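About us: the Rudby cell

Rudby Handling looks after two-armed robots that sort and fold clothing. Our workshop is in Stullton.
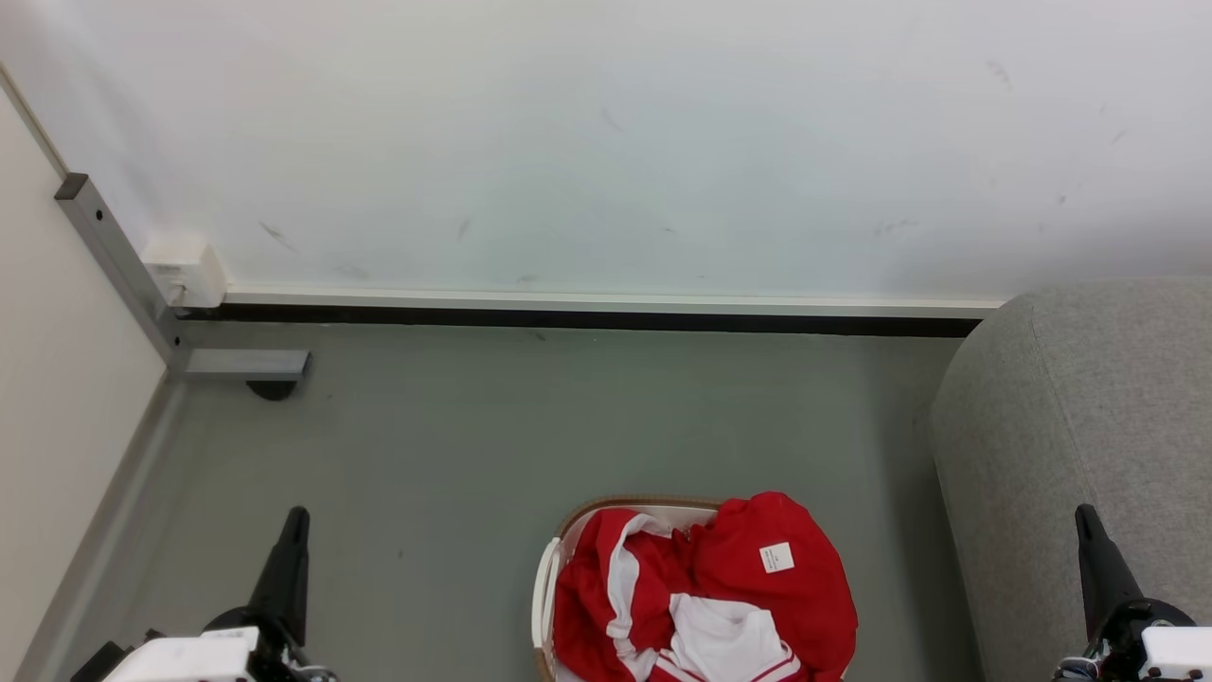 Every cell we service is set up to the same sheet, revision 22. The base is levelled first, then the arms are homed, then the grippers are checked against each other. Finger wear is the usual fault. A pointed finger that has lost its tip will slide over a folded hem, so both grippers are tried on mixed clothing from a woven basket, with the red garments and the thin-striped white cloth left bunched up. Flat, pressed items are not used for this check. Floor space in front of the basket is kept clear so that the base can be moved back without lifting.

Servicing

Fingers are changed in pairs. The old pair is bagged, labelled with the cell number and kept until the next visit. After a change the grip force is set again from zero and the cell runs 200 picks at half speed. Dropped picks are logged by hand. If the wrist joint has play, the arm is taken out of use and the joint is replaced whole. We do not repair wrist joints on site.

Cable runs are checked at each visit. Ties are cut and renewed, including those that look sound.

Spares and records

We hold fingers, housings and wrist joints for the Ornatov and Rondonuwu arms. Older Ornatov housings need an adaptor plate, part 323. Please quote the plate number when ordering.

Staff

Ilango Chowdary: set-up and levelling.
Femi Uzor: grippers, spares and service records.

Visits are booked by telephone, extension 2424. The workshop is closed for stocktaking during the last week of July.

Page last checked Sun 4 August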